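What is a blockchain game?

Have you ever won a really good sword in a computer game? Brilliant! But who owns it? In most games, the company that made the game does. If the game shuts down, your sword vanishes too.

Blockchain games try something different. A blockchain is a giant shared notebook, copied on to lots of computers at once. If someone scribbles in one copy, all the others can spot the cheat!

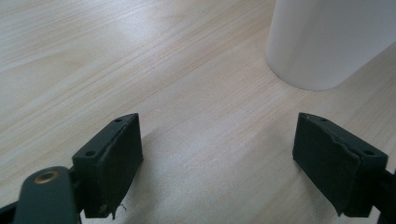

Every item in the notebook can have its own token, a bit like a name tag. Take Plekau, a game about growing forests. It has 200 kinds of tree, and each tree you plant gets a tag with its own number. Look at the thin, streaky lines in the wooden tabletop - the grain in real wood makes patterns like fingerprints, and a token is meant to be one of a kind in the same way. Tree number 57 can never be mixed up with tree number 14!

Can you swap them? Yes! In February, Plekau players began trading trees with players of Nusitz, a game set under the sea.

Tokens can cost real money, though, and their price can drop very fast. Always ask a grown-up before you buy or swap anything.

Stindden Young Explainers, March 2022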